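Grikness Test Rooms – Pre-Run Inspection Checklist, Gripper Comparison
Room: Bedroom
Units under comparison: Finlow two-finger gripper, Hung soft-pad gripper
Date of inspection: September 20, 2020

Use one copy of this list for each gripper change. Mark each item OK, Not OK or N/A and write a comment if the item is anything other than a plain OK. Comments from the last round are kept in this copy so that the next shift can see what was open.

Section A. Room and floor

A1. Floor dry and swept inside the walking area. OK.
Comment: Small specks of dirt come back quickly. Sweep again before any run that includes walking. Scuffs do not need to be reported unless a plank edge has lifted.

A2. Door closed, lever handle works from both sides. OK.

A3. Bedding tucked back from the walking path. Not OK at first check, OK at second.
Comment: The duvet slides down on the near side when somebody sits on the bed to type. Please use the chair in the hall.

A4. Wardrobe doors fully shut. OK.

A5. Furniture on its start marks. OK.
Comment: Nightstand was off its mark after the morning runs. Moved back and checked against the Flaltdale layout sheet. If it moves during a trial, the trial is void for both grippers and has to be run again.

Section B. Power and emergency stop

B1. Main stop button pressed and released, motors drop and recover. OK.

B2. Handheld stop carried by the person standing nearest the robot. OK.
Comment: Keep it in the hand. It was found on a shelf twice in March.

B3. Supply cable free of cuts, kinks and tape repairs. OK.

B4. Supply cable route clear of the feet for the whole planned path. OK with comment.
Comment: Standing trials are fine with the cable on the floor. For turning trials a second person has to manage the slack, and that person may not also be the one taking notes.

B5. Upper cable loop has enough slack for a full torso turn each way. OK.
Comment: Turn slowly by hand with the motors off. Look at the loop at both ends of the turn. It should never go tight.

Section C. Arm and wrist, before the gripper goes on

C1. Wrist plate clean, no chips or thread damage. OK.

C2. Wrist bolts tightened to the value on the Grikness sheet, paint line redrawn. OK.
Comment: Old paint line must be wiped off first. Two lines side by side tell us nothing.

C3. Elbow and wrist move through full range with no grinding. OK.
Comment: Slight click in the wrist near the end of travel. Same click with both grippers, so it is logged against the arm.

C4. Arm temperature back to resting level before the second gripper is tested. OK.
Comment: This was skipped in the first comparison and the results were thrown out.
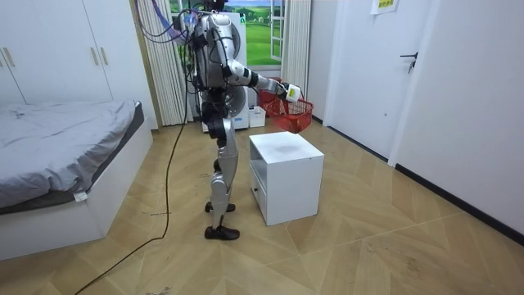 Section D covers the gripper itself and is done with the robot upright and holding, after Sections A to C are signed. Work through it once for the Finlow and once for the Hung, with the same load and the same arm pose. The load for the handle test is the red plastic basket, carried by its handle and held clear of the nightstand, with the arm reaching forward and a little down. Stand to the side during the hold. Do not reach under the basket or put a hand between it and the cabinet top while the motors are on.

Section D. Gripper checks

D1. Gripper label present and matches the run sheet. OK, both units.
Comment: Read the label on the gripper itself. Do not go by which box is open.

D2. Fingers open and close fully with no load. OK, both units.

D3. Finger pads clean, no loose edges. Finlow OK. Hung Not OK.
Comment: Hung pad lifting at one corner. Replaced from spares and the full D section started over. The old pad is bagged and marked.

D4. Cycle count read from controller. Finlow 3000, Hung 2000.
Comment: The gap matters for pad wear. Do not compare slip results from the two units until the Hung has caught up, or until both have new pads.

D5. Handle grasp, basket empty. OK, both units.
Comment: Finlow closes faster. Hung takes longer to settle but needs less exact placement on the handle. Neither marked the plastic.

D6. Handle grasp, basket with the standard cloth load. Finlow OK. Hung OK with comment.
Comment: On the Hung, the handle rolled slightly in the fingers when the arm stopped. No drop. Repeat with a slower stop before writing it up as slip.

D7. Hold on loss of command signal. Finlow OK. Hung OK.
Comment: Both kept their grip. The test was done over a foam mat, and the mat was taken away before the next item.

D8. Release onto a flat surface. Finlow OK. Hung Not OK.
Comment: The Hung lets go one finger late and drags the handle sideways. The basket ended up near the edge of the nightstand. Release height to be lowered in the controller settings and the item repeated. No unattended releases with this unit until that is done.

D9. Clearance between load and furniture during approach. OK with comment.
Comment: Clearance is good going in and tight coming out, mainly at the far corner of the nightstand. Use the higher exit path for both grippers, even though only the Hung needs it.

Section E. Cameras and recording

E1. Fixed room camera secure on its mount. OK.

E2. Gripper visible to the fixed camera at the release point. OK.
Comment: Torso hides the other arm from this side. Acceptable for one-hand trials. Two-hand trials need another view before they can be scored.

E3. Controller clock and camera clock agree. Not OK at first check, corrected.

E4. Curtains and room lights set the same for both units. OK.

Section F. After the run

F1. Load taken out of the gripper before motors are switched off. OK.

F2. Robot supported before power is removed. OK.

F3. Gripper removed, wiped and put back in its own box. OK.
Comment: The boxes look alike from the top – check the end panel.

F4. Open items copied to the next sheet. Yes.
Carried over: D6 repeat with slower stop (Hung). D8 repeat with lower release height (Hung). C3 wrist click, for the arm service list.

Result: Finlow cleared for handle trials with the standard load. Hung cleared for grasp and hold only.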